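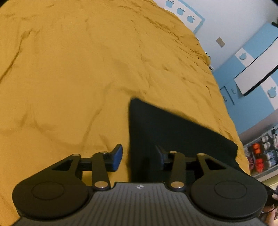

Erlinda Panganiban reckons cloth is the worst thing you can give a beginner, and she told me so twice before our first club night. Start them on blocks, she said, blocks stay where you put them. I take the point, but our lot had done blocks all through the autumn term and they were bored stiff with them, so cloth it was!

What follows is how we run the fabric exercise at the Kaltungate club. You need a hand-held gripper with soft pads on the fingertips, one big sheet in a bright colour, and a smaller piece of something dark to go on top. We use mustard yellow and black. The contrast is a huge help later when you're going through the recordings and trying to work out where one edge stops and the other starts.

Getting set up

Spread the big sheet out, but don't smooth it. I used to iron ours (yes, really) and all it did was teach everybody to handle ironed cloth. A few creases and a long fold or two are what you want. Then lay the dark piece over it, a bit off centre.

Check the fingers before you begin. Open and close them ten times and listen for clicking. If a pin has worked its way up, push it home now, not halfway through a take. Give the pads a wipe with a damp cloth as well, because fluff builds up on them at a shocking rate and then they slide.

The pinch

Come in from above with the fingers open and get them either side of the edge you're after. Go slower than feels natural. You're aiming for a small pinch of the top layer, and the usual mistake is pressing down so hard that you pick up both. If that happens, let go, lift straight up and have another go. Don't shake it!

Our trick for the top layer is to touch down, nudge the edge a little way inwards so it rises into a ridge, and close on the ridge. It took me an entire evening to get the hang of that. Ariel Panganiban had it in five minutes, which I'm still sore about.

The fold

Once you've got your pinch, lift it only as high as you need and carry it across to the far side in one go. Pause, lower, open. Count to two before you pull away or the cloth comes with you. Then do the other corner.

One complete fold is one take. We allow 40 seconds each, and if you run over you finish it anyway and write "slow" on the sheet. Slow takes are fine, we keep them. The ones we bin are where a hand has strayed in to help, or where the gripper's been tilted so far over that you can't follow the fingertips.

How many is enough?

More than you'd like. We did 268 takes by the end of November and threw out 19. Swap people every 15 takes, as wrists get tired and the pinches get sloppy, and muddle the cloth up in between so you never get the same creases twice.

For the Dolham meet you'll want a log with initials, start time and anything odd. Ours lives in a Navarro folder on the club laptop, and the blank version is in there too if you want to copy it. Next up is sleeves. Erlinda has views on sleeves.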